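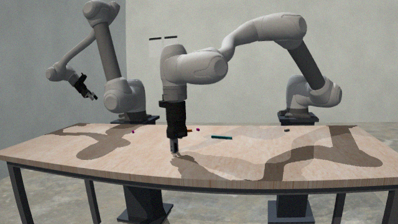 Print this page | E-mail this page

Getting Paid for Small Workshop Jobs

Write the estimate before you pick up a tool. A customer who asks for "just a quick fix" has a number in mind, and it is lower than yours.

Give every job its own envelope. Receipts for screws, glue and sandpaper go in it the same day. A receipt left in a shirt pocket comes out of the wash as a small gray pill, and the IRS has no form for those.

Number your bills, and don't start at 1. I started at 600 and have never been asked where the first 599 went.

Charge for the drive. I once went out to Rastness three times over a sticking drawer and billed $86 for the lot. I still think about that drawer.

Put the due date in large type. "Payable in 7 days" works better than "at your earliest convenience," a day that in my experience falls sometime in February.

Take a deposit on anything that needs special lumber. Otherwise you will own a very nice piece of walnut cut to fit somebody else's alcove.

Send reminders on Tuesday. Monday's mail gets ignored on principle, and by Friday everyone is at the lake.

Keep a copy of everything on paper too. My old computer took 261 invoices with it when it went, including the ones people hadn't paid. They were very understanding.

Contact | Copyright Flilton Workshop Pages | Back to top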